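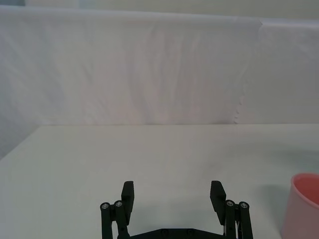
*Open wide over the white tabletop.*

I bought the house on Nisbet Street for the porch, which should tell you how smart I am about money. The porch was fine. The porch is still fine! The kitchen was the problem, and more exactly the kitchen floor, which sloped so badly that an orange let go by the sink would make it to the back door on its own.

So I called Vorurthorpe Flooring, who had the biggest ad, and they sent out a man with a flashlight and a very clean jacket. He went down in my crawl space for maybe ten minutes and came back up looking like a doctor in a TV show.

"Who did your joists?" he asked.

I told him the house was older than both of us put together and I didn't know who did anything in it. He wrote that down. Then he wrote for a long time, and handed me a number I'm not going to repeat, and I said I'd think about it and ate cereal for dinner standing up.

My sister said get a second bid. My neighbor across the street said get a second bid. The woman who cuts my hair said her cousin had skipped the second bid and now had a bathroom you couldn't stand up in. I got a second bid.

The second one was a retired carpenter from Serimham, forty minutes up the county road, who only worked when she felt like it. She showed up on a Wednesday in a truck with one blue door and didn't bring a flashlight at all. She asked to borrow mine. Then she asked for an orange. (I had told her about the orange over the phone. I tell everybody about the orange.)

She set it down by the sink and we watched it go. It went slow, then it got its nerve up, and it bumped the back door and sat there.

"Huh," she said, and did it again from the stove. That time it curved.

She was under the house for an hour and I could hear her knocking on things and talking, and I honestly couldn't tell if it was to me or the house. I yelled down to ask if she wanted coffee. She yelled back that there was a newspaper down here with a shoe sale in it, 3 dollars a pair, did I want it?

I wanted it.
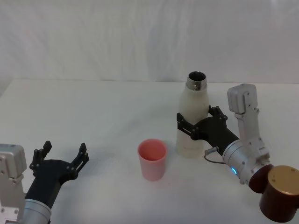 When she came up she had the newspaper folded in her back pocket and dirt all down one side of her face, and she said it was one post. One! Somebody had stood it on a flat rock, and the rock had been sinking since before I was born. She could jack the beam, pour a footing, put in a new post, and bring it up a little at a time so the plaster wouldn't crack. Lumber and concrete would be 126 dollars. Her time would be 697, and she wanted lunch.

"That's all?" I said, which is not how you bargain.

"It's a good lunch or I leave," she said.

She came back for three weeks, on and off. Every visit she gave the jack a bit of a turn and the house groaned and we'd eat. I made chili, and I made that chicken thing with the lemons, and once I just bought a pie. She told me she'd been up roughly 70 ladders in her life that she should never have been on. I told her about my divorce, which I hadn't really told anyone in order before, start to finish. She chewed and said the guy sounded like a bad footing, and then she looked embarrassed and went back down the hatch.

The last day she called me into the kitchen and held out her hand. I gave her an orange. She set it by the sink and took her fingers away.

It stayed put. I got down on my knees to look at it. I put my cheek on the linoleum, even, and there was the orange, and way past it the back door, with the light coming in under it — the door had a gap now. A big one, too. You could've slid a sandwich through.

"Well, yeah," she said from somewhere above me. "Door was hung to the old floor. What's for lunch?"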